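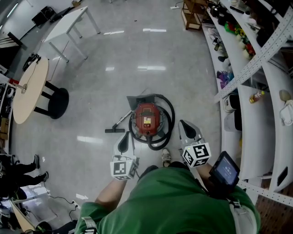
4.2 Songs learned at home

Most of the musicians we spoke to in Brurkindale came to their repertoire long before they came to an instrument, and they were very fond of telling us so. When we asked where a particular tune had been picked up, the answer was hardly ever a stage, a record or a teacher, and far more often a kitchen, a back bedroom or a shared stairwell, with somebody singing over the top of whatever job was in hand. Cleaning came up again and again. One accordion player could still give us the whole of a wedding song in the key set by her aunt's vacuum cleaner, a canister model that sat on the floor much like the red one in Figure 3, and she was quite sure that she had never since heard it sung properly in any other key. Of the 272 songs in our working list, 62 were first heard, according to the people who now perform them, during housework of one sort or another.

We had not gone looking for this. The interviews were planned around the Otthorpe club nights, and our early questions were nearly all about bookings, line-ups and the rather tangled business of who had played with whom. It was only when we sat down with the first batch of recordings that we noticed how often people drifted away from the bands (which they discussed politely enough) and back towards the homes they had grown up in. From then on we let them drift. Some of the longest and happiest conversations we had came out of this, including one in Flerham that began over tea on a Tuesday and was still going well after the last bus.

Ruiz-Ortega's account of migrant dance bands treats the home mainly as a place of rest, somewhere the player returns to once the public work of music is done. We have learned a great deal from that account and lean on it elsewhere in this paper, but it sits a little awkwardly with what we were told. For our players the home was where arguments about music were had and settled. Verses were dropped there if a grandparent thought them rude, and put back in when the grandparent had gone to bed. Words in one language were swapped for words in another to make the children laugh, and several of these swaps have made their way, quite unaltered, into the sets now played at Otthorpe.

There is also the matter of tempo. Songs remembered from the home were described as slower, and the fast versions that audiences now expect were put down to the clubs, where a band might have 2 short sets to win over a room full of people who had come mainly to dance. A few of the older players were sorry about the change. Others enjoyed it enormously, and one fiddler told us that his mother would have played everything at double speed herself, had the neighbours downstairs been a bit more understanding.

Figure 3. Floor with canister vacuum cleaner.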